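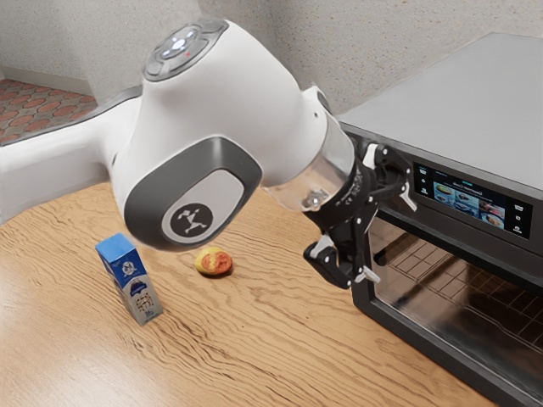 The arm and the countertop oven in the simulator, with the upper finger of the gripper near the left edge of the control panel.

Workshop notes: the oven bench

Othmane Ezzat has been working on the oven project at the Grekton shared workshop since September, and he sent in this update for members who have asked what is going on at the back bench.

The goal is modest. He wants a robot arm to choose a program on a countertop oven with a touchscreen, open the door, and later on put a dish on the rack. All of it is being worked out in simulation first. The model has the arm, a two-finger gripper, the oven and a wood table, plus a milk carton and a piece of fruit to give the arm something to steer around.

Most of the last month went into the touchscreen. The menu in the model shows five food pictures with a column of small icons on each side, and those icons are a much smaller target than the pictures. Othmane's first attempts had the arm come in with both fingers level, which put the lower one into the door handle before the upper one got to the screen. He now turns the wrist so that one finger goes to the panel and the other hangs down in front of the door. It looks awkward but it clears the handle.

He has logged 1,968 simulated presses with the new approach. The big menu pictures are no longer a problem. The icons still are, mostly the left column, where the arm has to come in at a steeper angle and the pad tends to land low. He thinks the fix is to slow the last part of the move and correct the wrist angle before contact. That code is half written.

The door is next. The handle is a straight bar across the top edge of the door, right under the control strip, so there isn't much room to get a finger behind it. He has tried hooking it from above and gripping it from the front. Gripping works better so far, but the arm then has to follow the arc of the door on the way down, and if the hinge position is off by 8 millimeters the gripper slips. Anyone who has measured hinges for another project and has a good method is asked to get in touch.

On the practical side, the bench itself is nearly done. The top is solid wood and went on last week. Othmane is building a frame under it to keep it from rocking when the arm moves fast, and he could use a hand with the bolting – two people for one evening should do it. He also needs a power strip with a switch that can be reached from the front.

Money: the bench fund stands at $800, which covers the frame and the wiring but no spare gripper pads. Pads wear out, so there will be a small collection box by the sign-in sheet. Leftover aluminum extrusion is welcome too, any length over 4 feet.

The project files are on the workshop drive in the folder named Marti, which is what the bench has been called from the start. The simulator runs on the computer nearest the door. Please don't close it if a run is in progress – the log is only saved at the end.

Othmane will show the menu presses on the big monitor at the open evening on 11th April. The door will be included if it's ready. Questions before then can go on the whiteboard or in the members' mailing list under "oven bench."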